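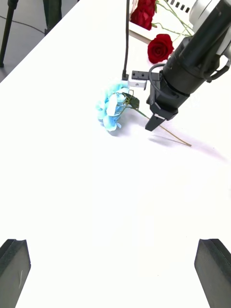 How to Clean Silk and Plastic Flowers Without Wrecking Them

Aug 12, 2023

Most advice on cleaning artificial flowers comes from people selling something to clean them with. I have a shelf of those products and I'm not impressed. What follows is what I do now, after ruining a fair number of hydrangeas and one expensive wreath.

First, find out what you have

"Silk" on the tag means almost nothing. Nearly everything sold as silk is polyester, and polyester can take water. Real silk can't be trusted with it, and neither can paper, dried material, or anything dyed by hand. Rub the back of one petal with a damp white cotton swab. If color comes off on the swab, stop there and stick to dry cleaning for that flower, whatever the label promises.

Blues and purples are the ones I test twice. A pale blue bloom bought as part of a mixed bunch can bleed when the pink one next to it doesn't.

Dry cleaning (try this before anything wet)

1. Take the stems out of the vase and lay them on a plain, light surface. Working in the vase just moves the dust to the flower below.

2. Use a soft makeup brush, dry, and go from the center of the bloom outward. Ruffled petals hold dust in the folds, so open them with a finger as you go.

3. For dust that won't budge, use a hair dryer on the cool setting. Cool means cool. Many of these flowers are held together with hot glue, and a warm dryer will loosen it faster than you'd think.

4. Wipe the leaves separately with a barely damp cloth. They are usually coated and tougher than the petals.

The salt bag method

You have probably seen this one: put the flowers in a paper bag with salt, shake, and out they come like new. I gave it a fair try with a cup of coarse salt and 30 seconds of shaking. It did take off some surface dust. It also bent two stems and left grains in every crease, which I was still finding in September. If your flowers are sturdy and flat-petaled, like daisies, go ahead. For anything layered, skip it.

Spray cleaners

I bought the Stomar spray and the Zistano foam and used each on half of the same bunch. The spray left the petals a little stiff. The foam smelled strongly of lemon and did roughly what a damp cloth does. Both bottles say "no wiping needed," and I'd like to know where they think the dirt goes.

If you want a liquid, mix a drop of dish soap into a bowl of cool water. That's the whole recipe. Vinegar gets recommended a lot, and I haven't seen it do anything for dust that soap doesn't.

Wet cleaning, for flowers that passed the swab test

1. Fill the bowl and swish one bloom at a time, head down, for a few seconds. Keep the stem out of the water if it has a wire core. The wire is often exposed at the cut end and it will rust.

2. Rinse the same way in plain cool water.

3. Shake gently and lay the flower on a towel, on its side, with the petals spread. Don't stand it up in a vase wet – water runs down inside the stem wrap and stays there.

4. Leave it overnight. Turn it once if you remember.

Frayed edges and loose petals

Snip stray threads with nail scissors. Don't melt them with a lighter, even though there are plenty of videos showing it. Polyester goes from tidy to brown in no time.

A petal that has slid down the stem can usually be pushed back up by hand. If it won't stay, use a small dot of fabric glue under the bloom and hold it in place until it grabs.

When to give up

Sun fading can't be cleaned off, and I don't believe any of the "color restorer" sprays. If the whitish part of a petal used to be blue, it's done. If it came that way, leave it alone.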